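Suchbegriff eingeben Suchen

Kelora 2021: Anmeldung für die Entwicklerkonferenz startet im Juli

29 Mrz 2021

Jetzt ist es offiziell - die Kelora kommt zurück, und zwar gleich mit 2 Konferenztagen! Trollar hat heute bestätigt, dass sich Entwicklerinnen und Entwickler ab Juli für die Teilnahme registrieren können.

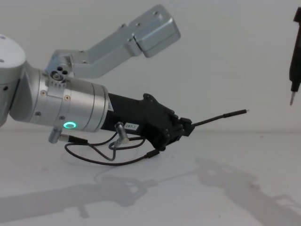
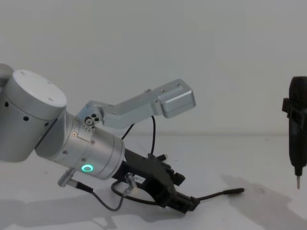
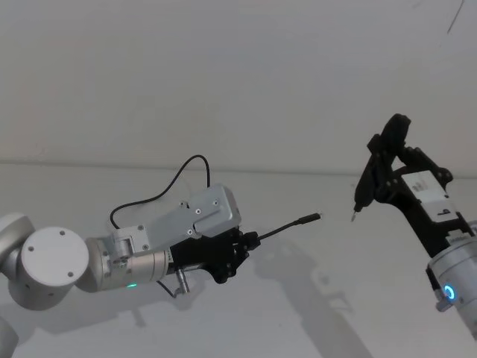

Silbernes Armgelenk mit grüner LED, drei Ansichten

Die Plätze werden wieder verlost. Wer sich registriert, hat 13 Tage Zeit, seine Angaben zu ergänzen, danach wird gezogen. Neu ist ein Kontingent für Studierende, das Trollar auf 20 Prozent der Karten festgelegt hat. Richtig schön!

Inhaltlich dreht sich diesmal vieles um Kamley, die quelloffene Programmierumgebung, auf deren zweite Version die Community schon lange wartet. Masaru Hamada eröffnet die Konferenz und will Kamley live auf der Bühne vorführen. Yae Morikawa leitet am zweiten Tag die Werkstatt zur Schnittstelle Okabe, die im vergangenen Jahr so viele tolle kleine Apps hervorgebracht hat (der Sternkarten-Planer läuft bei uns in der Redaktion bis heute).

Insgesamt sind rund 30 Vorträge geplant, alle mit Livestream. Wer bei der Verlosung leer ausgeht, kann also trotzdem zuschauen und im Chat Fragen stellen. Das vollständige Programm will Trollar zum Start der Registrierung veröffentlichen.

Artikel drucken | Per E-Mail versenden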